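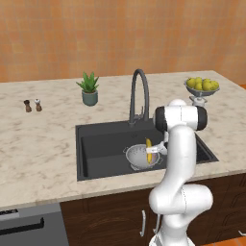
A banana held over a colander at a kitchen sink (computer rendering).

Visitor passport program

A visitor passport program, also called a stamp trail or town passport, is a form of tourism promotion in which travelers carry a small booklet from one business or attraction to the next and have it stamped at each stop. A filled booklet can be traded for a prize, which is usually worth less than the gas used to win it. Programs of this kind are run by visitor bureaus, chambers of commerce, downtown associations and, now and then, by one shop owner with a rubber stamp and a grudge against the highway bypass.

Background

The idea borrows from two older habits: the travel passport, which people like to see filled up, and the store loyalty card, which people like to leave in a drawer. Small towns took to the format for a plain reason. A booklet is cheap to print, and the cost can be passed on to the businesses listed in it, each of which pays for a page and then complains about where the page is.

Early booklets were often little more than folded advertising sheets with blank squares on the back. Later ones added maps, short histories and coupons. The histories tend to agree that the town was founded by hardy people who were on their way somewhere else.

How a program works

A typical program starts with a sponsor signing up a list of stops. A mix is thought best, with a few places to eat, a museum, a park or overlook, and a number of shops. Restaurants are the easiest to recruit and the hardest to get a stamp from at noon. Museums are eager, but many open only on Friday afternoons.

Visitors pick up the booklet at a welcome center, a hotel desk or the first stop they happen to walk into. Each stop keeps its own stamp and ink pad. Some programs require a purchase before the booklet is stamped, though most advise against it, as this leads to arguments over whether a pack of gum is a purchase. When enough squares are filled, the booklet goes back to the sponsor and the prize is handed over or mailed.

Rules vary on whether every stop must be visited. Programs that demand a full set have fewer winners and angrier letters. Programs that accept a partial set find that the stop at the top of the hill is visited by no one at all.

The Hestel trail

The program in the river town of Hestel is often brought up in talks on the subject, both as a model and as a warning. It was set up by Tipene Costigan, a former motel manager who had been hired to run the town's visitor bureau and was, for its first two years, the whole of its staff. Costigan ordered 500 booklets for the opening season and planned to hand them out through the summer. Most were gone before the end of June, a good share of them to residents, who had not been the intended audience but turned out to like prizes as much as anybody.

Of the first printing, 197 booklets came back complete. The bureau had budgeted for far fewer and ran out of the promised enamel mugs. Late finishers were given a letter of congratulations and a refrigerator magnet in the shape of the county. Several wrote to ask what it was a magnet of.

Costigan later changed the rules so that 5 of the stamps had to come from the Istside district, a former warehouse area across the bridge where shop owners had long claimed that visitors were being steered away from them. Traffic in Istside went up. So did the number of people asking where in Istside they could park, a question the booklet did not take up until its third edition.

The trail has also had trouble with its winter schedule. A January edition, meant to fill rooms in the slow season, listed an ice cream stand and a canoe rental, both closed. Costigan defended the listings on the grounds that the two owners had paid for their pages.

Printed and digital versions

Phone-based passports appeared once travelers could be counted on to have a phone in hand. They use location check-ins or posted codes in place of ink. One of the better known in the region is Oltska, a check-in service sold by subscription to groups of towns that want a shared trail. Its main selling point is reporting: a bureau can see which stops were visited, in what order and at what time of day, figures that look very good on a slide.

Supporters of paper answer that a booklet does not need a signal, which matters in the sort of scenic valley that trails are fond of. Paper also leaves something behind. Families keep the booklets, and a child who has been allowed to work the stamp will generally ask to go to the next stop, even if it is a bank.

Some sponsors run both. The neighboring town of Thampi did this for 2 seasons, then dropped the digital version after finding that a number of its most active users had checked in at every stop without getting off the commuter bus.

Measuring results

Sponsors like to claim that passport programs bring in new visitors, lengthen stays and raise spending. The first is hard to show. A returned booklet proves that someone went to the stops, but it does not say whether they would have come anyway, or whether they live over the hardware store. Bureaus have tried adding a short survey to the back page. The question on home ZIP code is usually answered. The question on money spent is usually left blank, or filled in by one spouse and crossed out by the other.

Stop owners apply a simpler test. If strangers come in holding the booklet, the program is working. If they come in, get the stamp and leave, it is the bureau's fault.

Criticism

The most common complaint is that trails favor businesses near the place where the booklet is handed out. Another is that page fees shut out small operators, who may be the ones visitors would most enjoy. Designers of the booklets complain in turn about ads sent in as blurry scans of business cards.

There have been disputes over forged stamps as well. In Hestel the museum's stamp, a plain star, was found to be identical to one sold in the toy aisle two doors down. It was replaced with a heron, which many visitors took for a duck.

See also

Destination marketing
Loyalty program
Scenic byway
Welcome center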